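Cekatent Church Supply
Home > Communion > Fillers and Trays > Moltcombe Cup Filler

Moltcombe Communion Cup Filler
Made by Trorum
In stock. Ships Tuesday.

Fills those tiny plastic cups with grape juice (or wine, we don't ask) without painting the sacristy purple.

If you have ever filled communion cups from a half-gallon jug by hand, early on a Sunday, with one eye on the clock and the organist already warming up, you know what this is for. If you haven't, somebody at your church has, and they would like you to buy this.

The Moltcombe is a squeeze bottle with a measured head. You squeeze, the head fills to the line, you stop squeezing, you tip it over the cup. One cup's worth comes out. Then you do it again. It has no batteries, no app and no subscription. The full bottle does a good many cups before you need to go back to the jug, and how many depends on which cups you use and how generous your tradition is feeling.

What you get

One bottle, soft-sided, clear enough to see what's left in it
One dosing head with fill line
2 spare gaskets
One cap for the fridge
A card of instructions that Trorum has managed to print in type smaller than a concordance

Size: 7 inches tall with the head on. It fits in a refrigerator door, although so does everything else at a church, including mustard of great age.

Why not just pour?

Plenty of people do, and their cups are fine. Pouring gets you some cups that are brimming and some with a thin purple stain at the bottom, and the brimming ones always seem to find their way to the pew with the new carpet under it. The head on the Moltcombe gives you the same amount each time. People in the back row get what people in the front row get, which seems theologically sound even if your own church argues about everything else to do with the Table.

It's also faster. We won't print a number here, because the number would depend on you, and some of you like to stop and talk.

Cleaning

Take the head off. Rinse the bottle and head with warm water the same day, run a drop of mild dish soap through, and rinse again until the soap is gone. Let both parts drain upside down on a towel. Do not put the gasket in the dishwasher. The bottle will survive the top rack. The gasket will come out shaped like a question.

Grape juice left in the head until next month turns to something close to varnish. If you serve communion on the first Sunday only, this matters a great deal more to you than to a church that serves weekly. Soak the head overnight in plain water and work the button a few times in the morning. If it still sticks, use one of the spare gaskets. If you've lost the spare gaskets, see below.
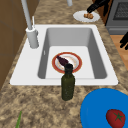
White drop-in sink with a deep single basin and pull-down faucet.

Reusable glass cups can be filled with the Moltcombe too, but hold the head a little above the rim so you don't chip anything. Wash glass cups by hand if they have a gold band. The band is the only reason anyone bought them, and it doesn't care for detergent.

Which trays does it work with?

It works over any tray where the cups sit upright and you can get a hand in. We've used it with the Hovland stacking tray, both the polished and the brushed, and with an elderly tray that had no name on it except a donor's. The outer ring of the Hovland is easy. The center ring is easy if you do it first, before the outer ring is full and your sleeve is hanging over it.

It isn't meant for the sealed juice-and-wafer cups. Those come filled already. Opening them quietly during a prayer remains an unsolved problem and we sell nothing for it.

Wine, juice and everything in between

The bottle is food-safe and doesn't hold a taste if you rinse it. Red wine will tint it in the end. Some churches that offer both keep two bottles, with tape on one. Please put tape on one. We have heard from a congregation where the tape fell off, and the youth service was described to us as unusually warm.

Thicker juice from concentrate should be strained or at least shaken. Gluten and allergy questions belong to the bread, and you'll find our notes on those under Wafers and Loaves.

From the woman who picks our stock

Noemí Trujillo chooses the communion line at Cekatent and grew up in a church that passed a single cup, so she came to this whole category with some suspicion. She tried every filler we were offered, in her own kitchen and with her own grape juice, and sent most of them back. "The Moltcombe dripped the least," she wrote in her notes, "and when it did drip, it was my fault." We've sold 2,300 of them on the strength of that endorsement, which tells you something about our competition.

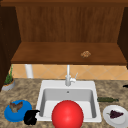
Blue plate to the left of the sink.

Ordering

Sold singly or by the case of 12. Nobody we know needs a case unless they are supplying a district, a camp, or a very large Easter. Case orders ship in one box and can't be split between addresses, so decide ahead of time which pastor has the bigger porch.

Tax-exempt churches: add your certificate to your account before you check out. We can fix it afterward, but it takes longer than you would think and there is a form.

Returns

Unused and in the bag, send it back within a month. Used, please keep it. We say this with affection.

Trorum covers the bottle and head against splitting for 2 years. Chewed heads are not covered. Yes, this came up.

Spare parts

Gasket pack for Moltcombe head
Replacement cap
Replacement dosing head, complete

The older Trorum filler, the one with the bulb on top, used a different gasket. They look alike in the package and are no use to each other. Look at the underside of your head: if there's a ridge, you have the Moltcombe. If it's flat, you have the old one, and we have a small drawer of parts for it, so call before you order.

Customer notes

"Easy on arthritic hands once the bottle is half empty. A bit stiff when full. Four stars."

"Bought it for Maundy Thursday, arrived Good Friday. Worked fine for Easter."

"My husband filled the trays with it and has not been asked to do anything else since. Five stars from him."

"The instructions are too small."

Also in this section
Hovland Stacking Tray, polished
Hovland Stacking Tray, brushed
Tray cover with cross knob
Disposable cups, clear
Bread plates
Linen and stain care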